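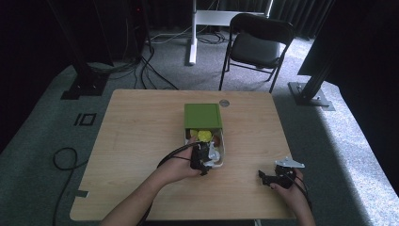 Enalero Home Help
Storage and small parts

Clear tray shifts and tips when picking pieces out of a lidded box

Posted June 25, 2020 by oakbench_left

I keep a set of small loose pieces in a green box with a matching green lid. Inside the box is a clear plastic tray, and the pieces sit in the tray. Most of them are yellow or orange-red, in different sizes. The box lives towards the back of a light wooden table with a metal cable grommet in the top. The table stands on grey-green carpet.

I normally work with the lid pushed part of the way back, leaving the front of the tray open. There are three faults.

First, the tray moves. It is slightly smaller than the inside of the box, and when I take a piece from the front edge the rear edge lifts. If I press down on a piece to get hold of it, the whole tray slides forward and then back. The gap is 6 mm front to back and less than that side to side.

Second, the small pieces collect in the corners and against the walls, where they are hard to pick up. The larger ones stay near the middle and cause no trouble.

Third, the lid. In the half-back position it is not really located by anything. If I catch it, it moves forward over the opening or drops off behind.

I have tried folded paper down the side of the tray. This works for a day and then compresses. I have also tried a rubber mat under the box, which stops the box moving but does nothing for the tray. I would prefer not to glue the tray in, as it has to come out for cleaning. The box was bought from Flalten and as far as I can find they do not sell a different tray for it.

Is there a standard way of fixing a loose liner so that it is rigid in use and still removable? I would also be interested in anything that keeps small parts off the walls.

(I have put this under small parts. Please move it if it belongs under tables.)

hollinsedge
Accepted by the poster

The three faults have separate causes, so take them one at a time, starting with the tray.

A liner that tips when loaded at the front is usually being supported in the wrong place. Take the tray out, turn it over and lay a straight edge across the underside. Thin plastic trays are often slightly bowed, and if the centre is lower than the rim the tray will rock whatever you pack down the sides. Your folded paper was correcting the sliding and leaving the rocking alone.

For the rocking, use self-adhesive felt or thin closed-cell foam under the four corners. Fit it to the floor of the box and leave the tray itself bare, otherwise you will be washing the pads every time you wash the tray. Start with the thinnest you can get. Press on each corner in turn with one finger. If one corner still drops, add a second layer there only. The pads should carry the corners and just relieve the centre. If they are too thick the tray will stand proud and foul the lid.

For the sliding, you have 6 mm to lose front to back. Split it equally, with 3 mm strips at each end, so that the tray sits centrally. Cut the strips from dense foam sheet, the sort sold for lining tool drawers. Soft upholstery foam compresses as the paper did. Make them a little shorter than the depth of the tray and stick them to the inside of the box. Leave a gap in the middle of each strip wide enough for a fingertip, or you will have no means of lifting the tray out.

Check the fit before you remove the backing from the adhesive. The tray should go in with light hand pressure and should stay where it is when the empty box is tilted to 30 degrees. If it needs more force than that to seat, sand the face of one strip. Foam sands reasonably well with a medium paper on a flat block.

Small parts in corners: a flat-bottomed tray will always do this if it is moved about. A sheet of fine-textured drawer liner on the bottom gives the pieces some grip and also deadens the noise. Cut it to the exact size of the tray floor. If it is undersized the pieces get beneath the edge, and you have then made a second place to lose them. The drawback is that you can no longer see through the bottom of the tray. If that matters, leave the liner out and put a low divider across the tray, with small pieces in front and large ones behind.

Lid: decide on one working position and fit stops for it. Two small clear bumper feet on the underside of the lid, placed just inside the walls, will hold it in the part-open position. When the lid is closed they must fall somewhere they do not touch the tray rim. Mark the positions in pencil first and run the lid through both before sticking anything. Alternatively take the lid off completely while working and put it under the box, which costs nothing and also raises the box by the thickness of the lid.

cornerpost_3000

I had a similar box and threw the tray away. I put the pieces straight in the box. No more sliding.

If you want to keep the tray, use adhesive putty in the corners. It comes off.

Also, move the box away from the grommet. If yours has a hole through the middle, a small piece will find it sooner or later, and then you are looking for it in carpet.

 oakbench_left
 The box has no rounded edge at the bottom, so pieces would be harder to lift out without the tray. The putty is worth a try as a temporary measure. Point taken on the grommet, the box is directly beside it.

 cornerpost_3000
 Putty goes hard if the room is cold. Mine did.

tread_and_riser

The accepted reply covers the box. I would add a note on the table, as some of the movement may come from there.

Carpet compresses unevenly under table legs. The top can be level when nothing is on it and still dip at one side when you lean on the front edge. Put a spirit level on the top, lean on the table as you would when working, and read it again. If the bubble moves by more than its own width, deal with that before cutting foam. Wide cups under the legs spread the load. The ones I use are Poteck 60s, but any hard cup with a flat base will do. Felt discs are no use on carpet.

On the grommet, measure the bore before buying anything to fill it. Small ones vary and the size quoted by sellers is sometimes the outside of the flange. I bought caps for a 23 mm hole that turned out to match the flange, and they went straight back. A cap should have sprung legs or a rubber ring. A plain disc resting on top will be knocked off. If you want to keep the hole available for a cable, a brush insert is the better choice, though very small pieces can still get through the bristles.

Keep loose cables off the carpet close to the table legs as well. A leg standing on a cable will put the top out of level, apart from what it does to the cable.

I disagree with the suggestion to store the lid under the box. It makes the box more likely to move unless there is a mat between the lid and the table, and another between the lid and the box.

 hollinsedge
 Agreed on the mat. I had assumed the poster's rubber one would be used, but it would need to be cut in two.

 oakbench_left
 Reporting back. The tray was bowed as described, low in the centre. Felt pads at the corners, with a double layer at the front left, have cured the rocking. The foam strips were cut from a sheet from Aguirre in the high street, which they sell by length. One strip needed sanding. Tray is now firm and comes out with a finger at each end. I have used the liner on the tray floor and it does keep the pieces more or less where they are put, although dust shows on it.

 The bumper feet on the lid were less successful. In the closed position one of them touches the tray rim, as there is very little room on that side. I have removed it and will try a thinner type.

 The level moved slightly when I leaned on the table, by less than the width of the bubble, so I have left the legs alone. The box is now at the other end from the grommet.

 tread_and_riser
 If the thinner feet still touch, trim the pad to a half-round with a sharp knife and put the flat side towards the tray.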